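Ivton Folding Cell

The Ivton Folding Cell is a two-arm robot workstation for folding and sorting small cloth articles. It is sold as a complete kit by Ivton, a maker of bench-top automation equipment based in Nunmont, and is offered with an optional setup and training service. The cell is meant for teaching laboratories, small research groups and workshops that wish to study the handling of soft goods without building a station of their own.

Contents
1 Background
2 Design
3 Operation
4 Supply and service
5 Reception
6 Limitations
7 See also

Background

Cloth has long been regarded as a difficult material for robots. A rigid part keeps its shape when it is gripped and can be set down as it was picked up. A piece of fabric bends, stretches and slides over itself, and the same article may present a different outline each time it is placed on a table. Industrial folding machines avoid much of this difficulty by feeding flat pieces of a known size through rollers and plates. They work quickly but cannot easily be changed over to a different task.

Ivton began work on a general-purpose folding station after supplying single arms to the technical college at Urenside. Staff at the college had paired two of the arms on a shared bench and used them for exercises with napkins and handkerchiefs. The first version of the cell followed the same layout. The present version was released on 22 May 2018 and replaced the open bench of the earlier model with a station enclosed at the back and sides.

Design

The cell consists of a tabletop, a back wall and two side walls, with metal rails at the rear corners. Two arms of the same pattern are mounted at the front edge and reach inward over the table. Each arm ends in a two-finger gripper. The arm sections are white and the joints and grippers black, and the power and signal lines of each arm are carried in a purple cable tied along its length.

The walls are plain and pale. According to the product manual, this is intended to give the cameras an even background and to reduce the effect of changes in room lighting. The surface of the table may be ordered in several finishes, including plain white, gray and a marble pattern. The patterned finish was added at the request of users who wished to test their software on a less uniform surface.

A divided wooden tray is supplied for sorting work. It has four rows of four compartments and is normally placed at the left of the table, where the left arm can reach over it. Folded pieces may be stored in the compartments or taken from them, and any compartment may be left empty. 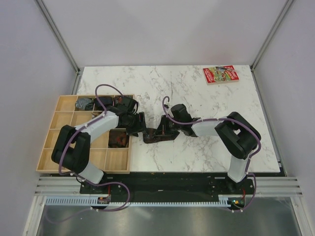
Renzo Parisi wrote in a comment appended to the online manual that the tray had proved more useful to his group than the folding software itself. A fold made on an open table can be judged only by its outline, he argued, but a fold that has to go into a compartment must also hold together when it is lifted. He asked that a deeper tray be offered for thicker cloth. The manufacturer replied that such a tray was under study.

The tray is not fastened to the table. Ivton recommends marking its position with tape where the same exercise is to be repeated over a long period.

Operation

The cell may be run in two modes. In the first, a person guides the arms by means of a pair of hand controllers, and the movements are recorded together with the camera images. In the second, the arms are driven by a program, which may be written by hand or produced from earlier recordings. The change from one mode to the other is made in software and requires no alteration to the equipment.

A typical exercise begins with one piece of cloth on the table. The two grippers take hold of it at separate points, after which one edge is brought over the other and the fold is pressed down. The piece may then be turned and folded again. The manual contains 13 exercises in order of difficulty, the last of which calls for a square fold in a patterned cloth of the user's own choosing.

Patterned cloth is treated as a separate subject in the manual. Printed leaves, flowers and dots can help a program to follow the movement of a piece, but they can also hide the line of a fold, particularly where the background is dark. Users are advised to begin with plain material and to introduce prints after the first six exercises.

Views for the operator are provided by a fixed camera and by a small camera at the wrist of each arm. The wrist cameras show the fingertips and the cloth close to them. They are of most use in the final part of an approach, when the arms may block the fixed camera's view of the cloth.

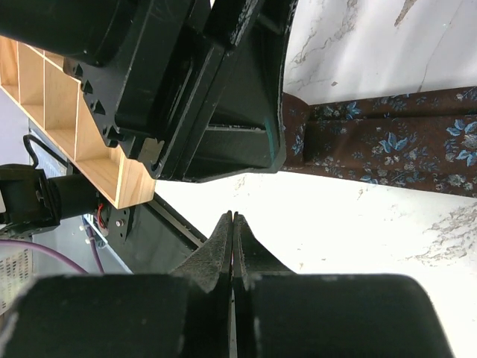
Wrist camera view of a floral-print cloth, with the second arm at upper left.

The fingertip pads have a rough surface to improve their hold on thin fabric. The pads are treated as wearing parts. Ivton advises that they be brushed clean at the end of each day of use, as lint and dust reduce their grip, and that both pads of a gripper be replaced together.

Supply and service

The cell is delivered in 2 crates with a combined weight of 124 kilograms. The kit includes the arms, walls, tabletop, tray, cameras, hand controllers and a set of spare fingertip pads. A computer is not included. Assembly by two persons takes about a day, and no special tools are needed apart from those packed with the kit.

Buyers may instead order the setup service, under which an Ivton technician assembles the station on site, aligns the arms and cameras, and gives a short course to the staff who will use it. The service is available within the Nunmont and Urenside districts at a fixed charge and elsewhere by quotation. A yearly inspection may be added. It covers the tightening of the joints, a check of the cables where they pass around the elbows, and replacement of worn pads.

Reception

The cell was reviewed in June by the Nguyen Workshop Guide, a buyer's handbook for teaching laboratories. The review commended the neat routing of the cables and the clear order of the exercises. It found the arms quiet enough for use in a classroom. It was less favorable toward the recording software, which was described as slow to save long sessions, and toward the printed manual, in which several diagrams referred to the earlier open bench.

The Guide also noted that the low front of the station leaves the mounts and wiring easy to reach for repair, and recommended that classes be kept behind a marked line while the arms are powered.

Limitations

The cell is intended for small articles such as napkins, scarves and hand towels. Bed linen and adult coats are beyond the reach of the arms. Very thin or slippery fabrics may slide between the fingertips, and the manufacturer does not guarantee results with wet cloth.

The gripper has no sense of touch in the standard kit, and the force applied to the cloth is estimated from the motor current. A version with pressure sensing has been announced, but no date of sale has been given.

See also

Bench-top robot arm
Sorting tray
Textile handling
Urenside Technical College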